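Cloth Napkins or Paper? A Term Project on Lunchroom Waste

Foststead Community College, Intro to Environmental Studies
Fri 14 May

Our group wanted to know if the Foststead lunchroom would throw away less if it switched from paper napkins to cloth ones. The lunchroom agreed to let us run a trial at the tables by the window, and we started planning in February.

We bought 100 cloth napkins in a cotton blend from Medrano, a restaurant supply store in Plimlow. Paper napkins stayed at the counter for anyone who wanted them.

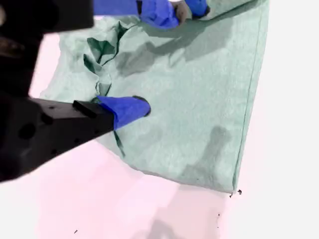
The trial ran for 15 lunch periods. After each one we emptied the paper bin and counted the napkins in it. The total was 1,376. We also kept a sheet for cloth napkins handed out and returned – this was harder than the bin count, as people left them on trays.

Washing

Used napkins went into a mesh bag and were washed in cold water with plain detergent. We dried them on racks to save power. Grease stains did not always come out the first time. 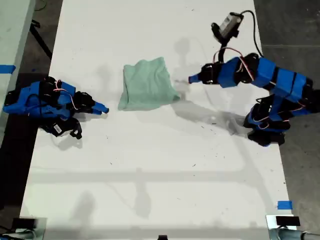 Results

By the end, 32 cloth napkins were missing. Most of the ones we still had were fit for use, but the hems had started to curl and they took longer to fold.
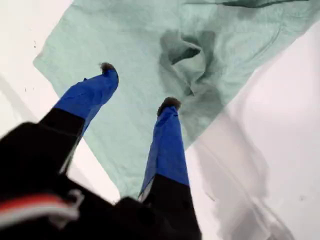 Would cloth napkins cost less than paper?
Only if fewer of them get lost. At the rate we saw, replacing them would use up the savings.

We did not include the cost of our own time. A paid worker would have to do the washing.
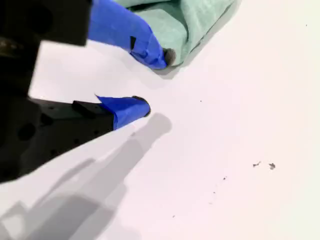 What we would change

We would put a return basket beside the tray rack and use a darker color that hides stains. We would also count paper napkins before the trial starts – we skipped that step, so we have nothing to compare our total with.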